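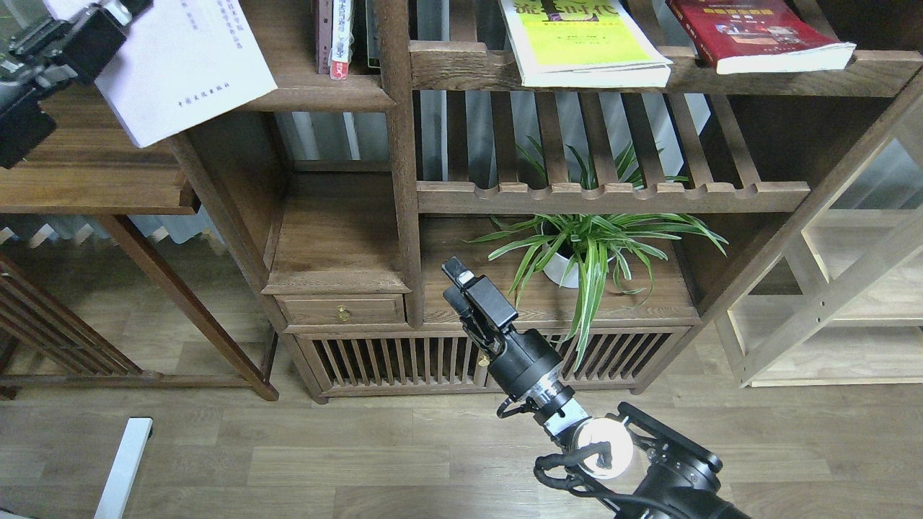 Estantería expositora de madera oscura dividida en compartimentos, con libros de títulos en caracteres chinos, un cajón pequeño y una cinta en maceta.

Estantería expositora de compartimentos

28 de noviembre de 2022
Por Manolis Kouris

Imprimir | Enviar por correo electrónico

La estantería expositora de compartimentos es un mueble de almacenamiento abierto, total o parcialmente, cuyo interior se divide en huecos de distinto tamaño destinados a libros, plantas, cerámica y otros objetos que su dueño quiere tener a la vista. Se distingue de la librería corriente en que sus baldas no siempre recorren todo el ancho del mueble: se interrumpen, suben, bajan y forman casillas altas junto a otras muy bajas. Es un mueble modesto en su mecánica y riquísimo en posibilidades, y pocas piezas domésticas cambian tanto de aspecto según lo que se ponga en ellas.

Denominación

En español convive con varios nombres: estantería de casillas, mueble expositor, librería de huecos y, cuando es pequeña y se apoya sobre una mesa, estantería de sobremesa. En chino, la forma clásica de compartimentos irregulares se llama duobaoge (多宝格, «casillero de los muchos tesoros») o bogujia (博古架), término que alude a la exhibición de antigüedades. ¡El primero de estos nombres es difícil de mejorar!

Origen y difusión

El tipo chino alcanzó gran desarrollo durante la dinastía Qing, cuando servía para reunir jades, bronces y porcelanas en una composición única. Los ebanistas ajustaban la forma de los huecos a las piezas, de manera que un jarrón esbelto y una caja plana podían compartir vecindad sin que uno aplastara visualmente a la otra. Japón conoció una solución emparentada en espíritu, los estantes escalonados llamados chigaidana, y en Europa la vitrina y la rinconera cumplieron un papel parecido en las casas de coleccionistas.

Con el abaratamiento del libro, el mueble pasó de los objetos preciosos a los volúmenes de uso diario. Muchas versiones actuales conservan el juego de huecos desiguales, pero lo aplican a lecturas pendientes, fotografías, macetas y recuerdos de viaje.

Estructura y materiales

La armazón consta de dos costados, una base, las baldas y los montantes verticales que separan las casillas. Puede llevar trasera o quedar abierta por ambos lados, y en este segundo caso se usa también para dividir una habitación. Las uniones tradicionales son de caja y espiga o de ranura; las industriales recurren a clavijas y tornillos ocultos.

La madera oscura es una elección frecuente, y con razón. El veteado visible da profundidad al conjunto y las cubiertas claras o de colores vivos destacan muchísimo: un rojo o un verde amarillento, que en una balda blanca pasaría inadvertido, ante un fondo pardo se enciende. El tono puede ser el propio de la especie, como en el nogal, o deberse a un tinte.

Los cajones pequeños suelen situarse en la zona inferior. Guardan lo que no se expone (marcapáginas, gafas, lápices, tarjetas) y añaden algo de peso abajo, cosa que el mueble agradece.

Colocación de los libros

Los libros admiten dos posiciones principales. De pie muestran el lomo y se sacan con facilidad, aunque necesitan apoyo lateral si la fila está incompleta. Tumbados enseñan la cubierta superior, sirven de peana a un objeto ligero y resuelven el problema de los formatos grandes, que en una casilla baja no caben de otro modo. Alternar ambas posiciones en un mismo mueble es uno de los grandes placeres de ordenarlo.

La dirección del texto influye en el resultado. Los títulos chinos y japoneses pueden componerse en vertical, con los caracteres derechos, y se leen en el lomo sin ladear la cabeza. Conviene no apilar demasiados volúmenes pesados: 4 por pila es un límite cómodo, que permite retirar el inferior sin desmontarlo todo.

Plantas

La cinta o planta araña (Chlorophytum comosum) es una compañera estupenda para estos muebles. Tolera la luz indirecta, crece deprisa y deja caer sus hojas arqueadas por delante de la madera, suavizando las aristas de las casillas. Otras especies habituales son el poto y diversas peperomias. La maceta debe llevar un plato impermeable, y es preferible regar fuera del mueble: el agua retenida bajo el tiesto mancha el acabado y puede levantarlo.

Cuidados

El polvo se retira con un paño suave y seco, de arriba abajo, vaciando una casilla cada vez. Una humedad relativa próxima al 50 % favorece tanto al papel como a la madera. El sol directo decolora las cubiertas, en especial las rojas, y aclara u oscurece la superficie según la especie. Las estanterías altas deben fijarse a la pared.

Véase también

Vitrina
Librería
Chigaidana
Sujetalibros

Contacto: redacción de Prorkuvham
© 2022 Prorkuvham. Todos los derechos reservados.
Volver arriba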